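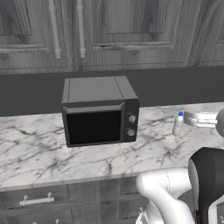

Developers who work on planning software for household robots, one engineer at Tokport remarked when the subject came up, spend most of their time on the ten inches between the hand and the thing it is meant to hold. The remark was offered as a complaint. It also describes with some accuracy the program that Tokport and its partner, Eide, have been running since February.

The two organizations share a software stack called Hidholm. Its purpose is to take a plain instruction, such as a request to open an appliance or move a bottle, and produce a sequence of arm motions that respects the furniture. Development is carried out almost entirely in simulated kitchens. A rendered counter with a boxy black appliance, a small white bottle and a row of cabinet doors can be loaded in a moment, altered, and loaded again. The physical arms are reserved for the end of each release cycle.

Hidholm is divided into two parts. The first is a perception module, which receives the simulated camera views and estimates where objects and handles are. The second is a planner, which receives those estimates and nothing else. The simulator knows the exact position of every knob and drawer pull, but the planner is not permitted to ask. Early versions allowed it to do so, and the results were excellent until the software was moved to hardware. The access was removed, and success rates fell sharply for most of a season.

Much of the present effort concerns dark glass and gray cabinetry. Doors with tinted windows give the depth estimator very little to work with, and a gray handle against a gray panel is easily lost when the arm moves closer. The perception group has responded by keeping a short memory of earlier views. If a handle was seen clearly from across the room, its estimated position is carried forward and corrected gradually as new views arrive. The method is not new. The difficulty lies in deciding when to discard an old estimate, and the rule for doing so has been rewritten several times.

Viewpoint has proved equally troublesome. A planner that performs well facing the counter squarely may choose a poor path when the same unit is approached at an angle, with its near drawers narrowed by perspective and the far ones running out of view. Hidholm now begins each trial from a base position drawn at random within a permitted area of the floor, and a release is not accepted on frontal approaches alone.
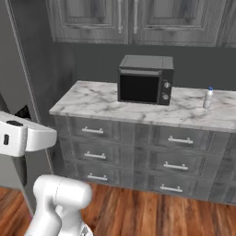

Measuring the result

Every candidate release is put through 500 trials overnight, and a report is ready when staff arrive in the morning. The full regression library holds 2543 recorded failures, each stored with its starting position, the instruction given and the planner's decisions up to the point of error. The library is run in full before any release reaches hardware.

Zorkby, which supplies the replay tool, has built its interface on the assumption that engineers will want to stop a trial at any step and change one value. A user may shift a bottle toward the edge of the counter, resume, and observe whether the arm still selects the same route. Engineers at Eide regard this as the most useful part of the arrangement. Those at Tokport would prefer a faster search function, and the matter is under discussion.

The next release will address drawers. Pulling one open changes the space in which the arm must then move, and the current planner treats the furniture as fixed until a motion has finished. A revised version updates its map while the drawer is traveling. It is slower, and the planning group has asked for more time before it is made the default setting.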